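# Sorting small medical supplies in blue bins

Our supply room in Flustcombe keeps many small things in sealed packets: gauze, masks, plastic pouches. For a long time they were all in one deep drawer, and every search took too many minutes. In July we changed to open blue bins, and I wrote this short note for our colleagues at the Rimia branch, who asked how we do it.

## Three bins in a row

Each kind of item gets its own bin. The face masks are in the middle one, with the ear loops hanging over the front, so a hand finds them quickly. Flat sealed packets stay near. 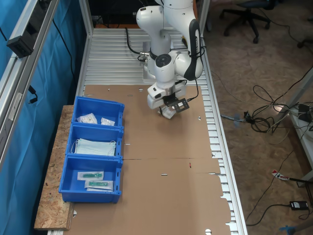
We ordered the bins from Michailidis, 25 pieces, and we use 22 of them now. The others wait on the shelf for the winter stock. The cardboard on the bench comes from old delivery boxes. It is soft under the packets and it is easy to replace when it becomes dirty.

## Side by side at the back

The bins touch each other, and the front of the bench stays free for laying things out. A bag with a cord can stand upright in its bin — this saves much space. 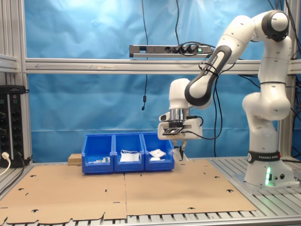
## Gauze swabs

These are the Fuhrmann ones, sterile, size 5 x 5 cm, 12 ply. The text on the packet is in several languages, which is helpful in our team. The expiry date on the flat packet is 2028-11-30.

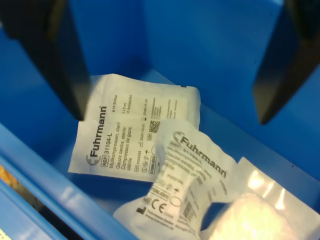
We put the oldest date on top and check all the bins every 7 weeks. If a packet is open or has a hole, we throw it away and write it in the Trustar list. Before, we forgot this step quite often.

## Reading the pouch

The maker's name and web address are printed under the CE mark, so a pouch is easy to reorder even when the outer box is gone.
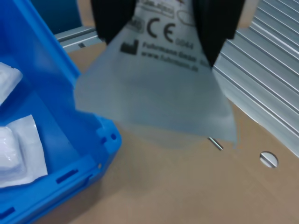

For labels we bought a roll of 200 and wrote them by hand. Please use a thick pen — the thin one is hard to read from the door.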